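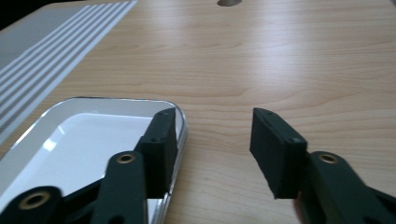
Medero shallow tray, white, with rim
Reviewed by Lotte Cuypers

I bought the Medero to replace a lidless food box that had been holding screws, pen refills and spare keys on my desk. The job is undemanding. A tray for small parts has to stay where it is put, let you see what is in it, and give up its contents without a fight. I used it daily for 11 weeks before writing any of this down.

The shape is a plain one, with rounded corners and a glossy white interior. The gloss is good for finding things: a black M3 screw shows up at once. It is less good under a ceiling light, which throws a bright patch onto the floor of the tray. Small bright parts, such as zinc washers, can disappear in that patch until you move your head. A matte floor would have cured this, and Hirkness makes one in a similar size, though its corners are square and collect grit.

Stability depends on the surface. On bare wood the tray slides when pushed from one side with a fingertip. On a woven mat it holds much better. I keep a striped mat on the left of the table for paperwork and the tray on the wood beside it, so I have learned to take it by both sides when moving it. 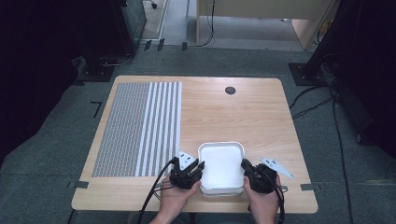 Held that way it travels level, and a load of 60 mixed screws stayed put over the length of the table. Lifting by one side is possible but tips the contents toward the opposite wall. I would not do it with anything liquid.

The rim deserves a paragraph. It is thin, shiny and raised enough to get a fingernail under. It also marks. Fingerprints show within a day, and a dry cloth only moves them about — a damp one with a drop of dish soap clears them. After 11 weeks I found no looseness anywhere along it. 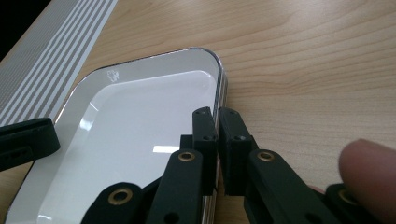 The inner walls slope, so the last few items can be dragged up and out with one finger. This was the fault of the old box, where anything flat had to be tipped out. The slope costs some floor area. Measure the floor if you plan to fit dividers; the Clamley set I tried was 3 mm too long and rode up at both ends.

Cleaning is simple. Pencil dust wipes off, and ballpoint needed a second pass. One fine scratch, from a key, is visible at a low angle.

Price paid: 22 dollars, without dividers or a lid. That is high for a tray. I would still buy it again for desk use, and look elsewhere for a workshop bench.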